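The Rack at Grotisside
Reading time: 2 minutes

The Stirkura household programme required that every task be shown by hand before it was attempted alone. Na-rae Gil was assigned slippers. 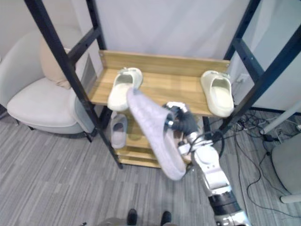
She wore the gloves and moved slowly — the arm followed a little behind.

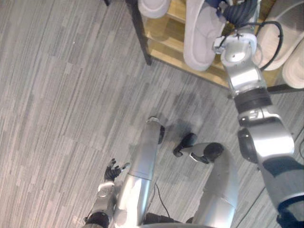

The rules permitted up to 500 attempts. She had stopped thinking of them as attempts.

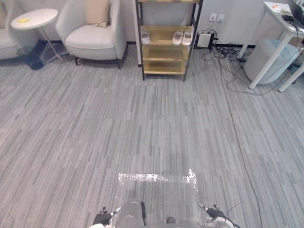
Second Session

"Whose slippers are they?" the supervisor asked. 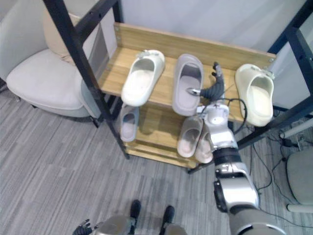

"Guests'," said Na-rae, and raised her hand again.

Last updated: Mon 13 February

Comments

Rallis: I should like to know who the guests were.

Sutum reader: The ending is rather abrupt.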